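**Canik two-arm bench kit, one month in.** Posting my notes since a few people asked whether it's worth buying. I paid for mine. No discount, no loaner.

1/ What you get: two small arms, two grippers, a camera for each wrist, a camera for the workspace, and the control software. Mine was $593 for the arms and grippers on sale in July. The frame and wall panels were extra and I cut those myself.

2/ Assembly took me about 13 hours over several evenings. The printed manual stops being useful after the shoulder joints. The Horlow forum has a better build guide than Canik does – use that one.

3/ I wanted it for paper. Folders, loose sheets, clips, the stuff on a desk that gets shuffled all day. Most kit demos are blocks and cups, and blocks and cups are easy. 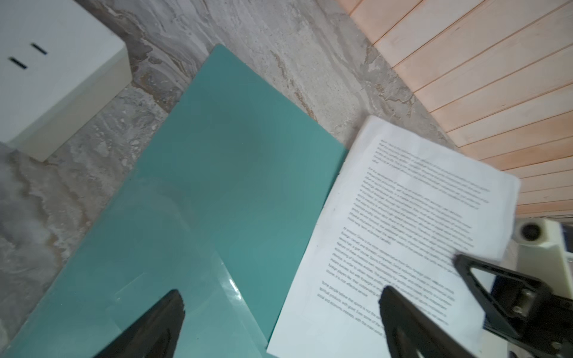

4/ The wrist camera is the best part of the kit for this kind of work. With the jaws open you get both fingertips and the sheet together, so you can judge how far off the edge you are. It does poorly with small print. On this page I can pick out "Some people believe that sports is not the ..." and a few other phrases, but a lot of the text is too blurry to use. Glare on the teal plastic is the other problem. If you plan to read documents with it, add a better camera. For finding an edge or a corner it's fine.

5/ Grippers: two fingers, pointed tips. Good on a folder cover, so-so on one sheet of paper. I get a single sheet off a stack maybe half the time. Canik sells softer pads for $39 a pair. I haven't tried them and I think they should come in the box.

6/ Mounting matters more than I expected. Both bases bolt to one wide aluminum bar at the front. My first attempt was clamps on a desk, and the arms drifted out of line with each other. Bolt them down before you do any calibration or you'll be doing it again.

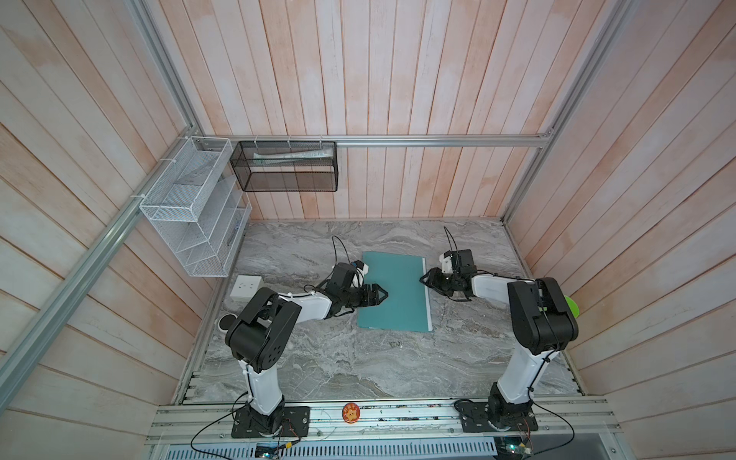
*Both arms on the front bar, folder flat between the grippers.*

7/ Reach is decent. Both grippers get to the middle of the table with room left over. The back corners are a stretch, so I keep baskets and small stuff back there.

8/ Cables. Each wrist camera has a thin black one that loops up over the gripper. Leave plenty of slack. I tied mine too tight at first and it pulled on the connector every time the wrist turned. Tierney makes a sleeve that fits, but ordinary ties work.

9/ Software is the weak spot. Setup crashed on me 9 times before an update fixed it. Since then it's been steady. Recording a task and playing it back is simple. Editing one step in the middle of a recording is not – I usually just record the whole thing over.

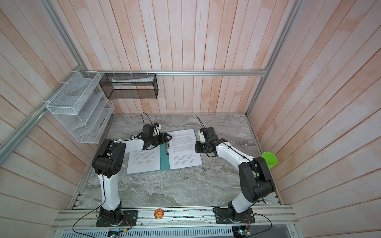
*Folder open. Left gripper at the clip, right one next to the page.*

10/ Having two arms is the reason to buy this over the Kirmont single. With one arm the folder slides around whenever you touch a page. With two you can use one to steady the spine and the other to work the sheets. I had the Kirmont for most of last year and gave up on folders with it.

11/ Noise: a whine from the shoulders when they hold a pose. Fine with the door shut, annoying on a call.

12/ Support answered me twice, both times by the next morning. One answer was right. The other was a link to the manual.

13/ Would I buy it again? Yes at the sale price, for bench projects and learning. I would not buy it to run unattended all day. Will post again if I get the soft pads.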